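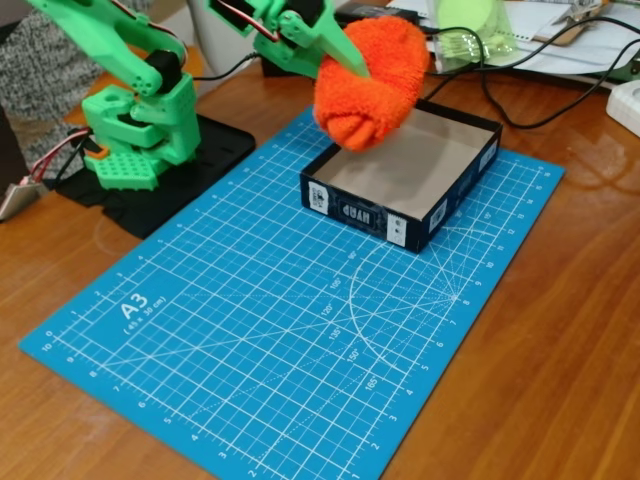
Green arm with the pointed finger, going for the orange fuzzy thing over the box. A3 mat underneath.

Home | Forums | Arms & Grippers | Builds | Marketplace | Log in

We use cookies to remember your login and count visits. By carrying on you agree to this. Accept | Manage settings

Pointed fingers vs flat pads for soft stuff (and is a better controller worth it?)
Posted June 25, 2023 by Zoila Ríos

Right, I've been at this for a fortnight and I need other people's opinions before I print yet another set of fingers.

The arm is the usual printed hobby servo job, all in green as that's the reel I had most of. I've been swapping between two gripper designs. One is the pointed finger you see up top, the other is a flat pad with a strip of bicycle inner tube glued on. The job is dead simple: pick up something soft, put it in the shallow black box, go home, do it again. I did 18 goes with each finger from the same starting spot on the mat.

Pointed finger: 14 in the box, 3 dropped on the way over, 1 where it never got hold at all.
Flat pad: 9 in the box, and most of the rest it just sort of shoved the thing across the mat like a snowplough.

I expected the rubber to win easily! On a small wooden block it does win, it's lovely, hardly ever slips. But on anything loopy or fluffy the point digs in and catches, and the pad squashes it flat and slides off. The trouble with the point is letting go. It hooks in the loops and the arm swings back with the thing still hanging off it. I've been adding a little wiggle at the end of the move, which works most of the time and looks ridiculous.

So, two questions. Has anybody found a finger shape that does both? And would moving from my Dutia board to the Skandau controller make any difference to the wobble, or am I kidding myself?

Zoila

---

benchmouse
1798 posts

Nice tidy setup, I'm jealous of the mat. I print mine with a blunt tip and three shallow ridges across the inside face. Ridges go across, not along, or the cloth just runs down them. It's not as grabby as yours on fluffy things but it does let go when you ask it to.

On the controller, I went from Dutia to Skandau last September and the moves did get smoother. Is it worth the money? Hmm. I like mine. It's nicer to set up and the speed ramping is built in, so the arm doesn't slam to a stop over the box.

---

Old_Tobin

Going to disagree with benchmouse on the Skandau. Wobble on a printed arm is in the shoulder nine times out of ten. Long upper arm, one servo holding it all, little bit of play in the horn and there you are, the tip is waving about by the width of your finger. A cleverer board will wave it about more smoothly.

Zoila, take the power off, hold the base still and gently rock the upper arm by hand. If you can feel a click before the servo bites, fix that first. A new horn screw and a washer cost pennies.

---

benchmouse

I did say "is it worth the money, hmm"! But slamming to a stop makes the play worse, so ramping does help. You can't tell me it doesn't.

---

Old_Tobin

It helps hide it. You can write ramping on the Dutia in 2 evenings, I did, and I'm no programmer.

---

kettle_and_solder

Can I ask a boring one, what are you gripping with, torque wise? If the servo keeps squeezing once the finger's touched, that might be why the pad slides off. It squeezes the thing out sideways like a bar of soap. I back mine off a few degrees after contact and the flat pads got loads better on socks and dusters and so on.

Also your test isn't quite fair on the pad, if you don't mind me saying. Coming down from above at an angle suits a point. A pad wants to come in level from the side.

---

Zoila Ríos

Ooh, lots to get through, thank you all.

@Old_Tobin yes, there's a click. Quite a big one, I'm a bit embarrassed. I'd tightened the screw at the base and never thought to look further up. Washer going in tonight.

@kettle_and_solder fair point about the angle, I used the same path for both thinking that made it MORE fair, but I see what you mean. I'll write a second path for the pads coming in low. And no, I'm not backing off at all, it squeezes until I tell it to open. Will try that as well, one change at a time though or I'll never know which one did it.

@benchmouse any chance you'd share the file for the ridged one?

---

benchmouse

Uploaded, it's in the Grippers section under "Olldale finger v4" (named after the village, don't ask me why I thought that was a good idea). Print it standing up, the ridges come out mushy lying down. You might need to drill the mounting holes out a touch for your servo.

---

pipkin

Anyone tried the Cassim soft fingers? The bendy ones, they wrap round things a bit. I got a pair second hand and on cloth they're brilliant, on anything small and hard they're hopeless, it just pops out. And they're heavy, so if your shoulder's already got play in it I'd wait.

---

Old_Tobin

Tried them, sold them. Too much weight at the far end for a hobby servo. Possibly to you, come to think of it! Did they have a nick in the left one?

---

pipkin

They did, yes. Ha! Still going strong.

---

Zoila Ríos

Update. Washer's in and the click has gone, and the tip is much steadier at full reach. I haven't touched the controller. Ran the pointed finger again, same 18 goes, and got 16 in the box. The other 2 were the hanging-on problem, so the wiggle stays for now.

Ridged fingers are printing as I type. I'll run those next with the same path, then the pads again with the low path and kettle's backing-off trick. Numbers when I've got them.

---

kettle_and_solder

Put the pad numbers up even if they're rubbish please, I've got a biscuit riding on this.

349 views | Reply | Subscribe to this thread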